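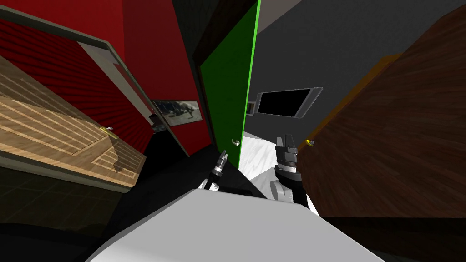

Jovholm Radis Training Goal, Folding, Youth Size

The Radis is a folding soccer goal for youth practice and small-sided games. It opens flat on the grass, locks at the two rear corners and can be set up by one adult. Clubs that share a field with other teams use it to make two or three short pitches across a full-size one, then clear everything off before the next group starts.

The posts and crossbar are round aluminum tube with a white powder coat. The rear bar is steel, which keeps the weight low and at the back. The net comes already threaded on a cord and stays on the goal when it is folded, so you don't have to clip it each time.

Colors: white with white net, white with black net
Use: grass, artificial turf, indoor with the rubber foot set (sold separately)
Sold: singly or as a pair

Setting up

Lay the goal on its back with the crossbar toward you. Swing both side arms out until the pins click, then lift the crossbar. Push one ground anchor through each bracket on the rear bar. On turf, use the sandbags instead and put them across the rear bar close to the corners. Never leave the goal standing without anchors or bags, even between games, and do not let players hang from the crossbar or climb the net.

To fold it, take out the anchors, lower the crossbar to the ground, press the two red buttons and bring the side arms in. The strap goes around the middle.

What's in the box

Goal with net attached
Ground anchors
Carry strap
Two spare corner pins
Printed instructions

Sandbags are not included. The Khoo sandbag fits the rear bar and ships empty.

Care

Rinse off mud and let the net dry before you store the goal for the winter. Grease the corner pins once a season. A bent pin should be replaced and not straightened. Replacement nets are listed under Spare Parts, and the same net fits the older Radis with the square rear bar.

Delivery and returns

Goals ship by freight on a pallet and the driver will call ahead. Allow 7 working days. Unused goals can be returned within 21 days in the original carton. Orders for 100 goals or more are quoted separately; ask for Noemi Zuccaro in club sales.

Customer comments

"We run the under-nines on Sunday mornings and have the field for two hours. The goals are up before the kids have their shin guards on. The strap is a bit short." Rogelio Sebastian

"Good goal. Net is better than the one on our last set. I would like wheels." Urszula Kaczmarczyk

"One pin was missing when it came. They mailed it out and I had it by the weekend." Aqeel Yousafzai

Also in this range

Prileck rebound net
Khoo sandbag, single or pair
Rubber foot set for indoor use
Radis carry bag, fits one folded goal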